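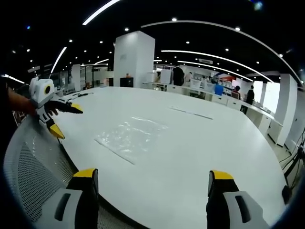 Two grippers, one clear bag on the table, seen from one gripper

Two-person bag demos: how do you keep the start of each take consistent?

Asked by Bianca Cozma, Monday, November 26, 2018

We are recording examples for a learning system with hand-held grippers, two operators facing each other over one white table. The task is flattening and folding a clear plastic bag. We record up to 60 takes in a session and throw away far too many.

Problem one is that the bag is hard to find in the video. The table is glossy and the ceiling lights show up in it, so the creases and the reflections look much alike. Problem two is the start. One operator begins moving while the other is still getting into position, and the first few seconds are junk. We use Lirevetti to trim the takes and it needs a clear start point on both recordings.

Do people use a start pose for this? And would you change the table or the bag?

Answer from Wyn James (accepted)

Yes, use a start pose. Ours is simple. Both operators close their fingers, bring the tips into view of each other over the middle of the table, hold for a count of two, then open and go to work. Each camera gets a look at the other gripper, so you can line up the two recordings by eye even when the clocks disagree.
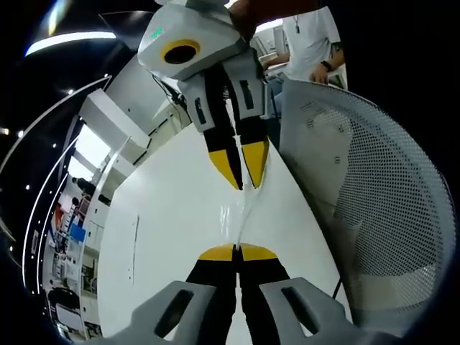
Tips facing each other across the table, fingers almost closed

The fingers don't have to be shut tight and the tips should not touch. If they bump, you get a jolt in the tracking and Lirevetti may cut there. Leave a hand's width between them.

Do it at the end of the take as well. We lost 30 takes in September before we started doing that — the operators were putting the grippers down at different times and the trimmer kept the walk away from the table.

On the table, I would leave it alone if the robot is going to work on a shiny surface later. If it isn't, put a matte mat down.

Answer from Probert

Matte mat. We had the same thing with clear bags and it went away.

Answer from Jullent

I don't agree with the mat unless you use it in only part of the set. We trained on mat only and the policy was useless on a bare table. What we do now is switch every four takes and write it in the notes column. Also move the bag between takes. Operators put it back in the same spot every time if you let them.

I haven't tried the start pose. We clap, but you need a free hand for that.

Comment from Bianca Cozma: Thanks, trying the pose tomorrow. Does it matter which operator opens first?

Comment from Wyn James: No. Pick one and keep it the same for the whole session.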